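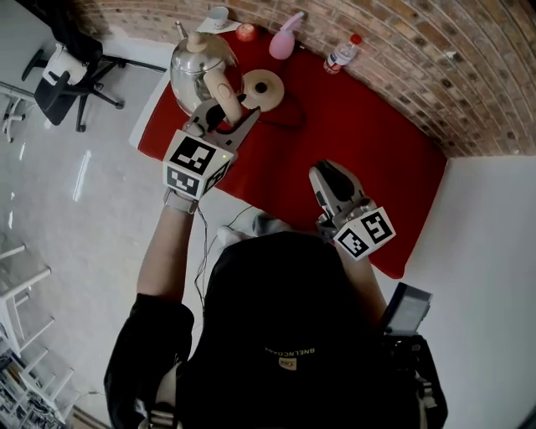 Review: Puvutia home drug and medicine lock box

The Puvutia is a steel lock box sold to households that need to keep prescription medicines away from children and visitors. Our service assessed it over 4 months, following requests from family support workers in the Modedham district, where thefts of medication from private homes have come before the local court several times.

The box opens with a code of up to eight digits. A wrong code entered three times shuts the keypad for ten minutes and records the time of the attempt. That record can be printed, and it may be of use to police when a theft is reported.

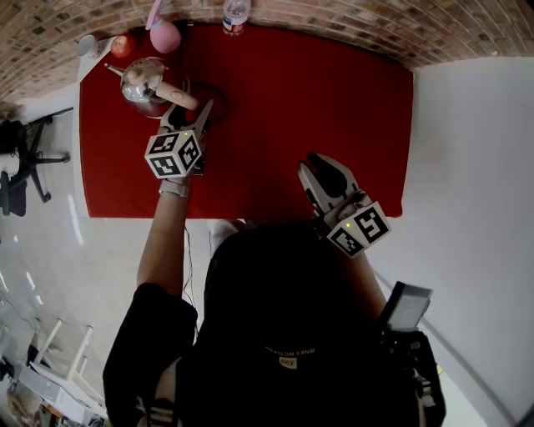
Wiesława Wysocka

The walls are solid and the hinges sit inside the body. Our tester could not force the lid with a screwdriver, although the lock plate was badly marked. The box must be bolted to a wall or shelf. Left unfixed, it can simply be carried away – a serious weakness in a rented home where drilling is not allowed.

Two faults should be noted. The keypad is hard to read in poor light, and the spare key supplied with our unit was a loose fit. The maker replaced the key within a fortnight at no charge.

At $85 the Puvutia costs more than the Kemeck cash box, which has no attempt record and a much thinner lid. We recommend it for households under a safety plan, provided that it is properly fixed and the factory code is changed on the first day. Workers may borrow a unit from the Modedham office to show to families.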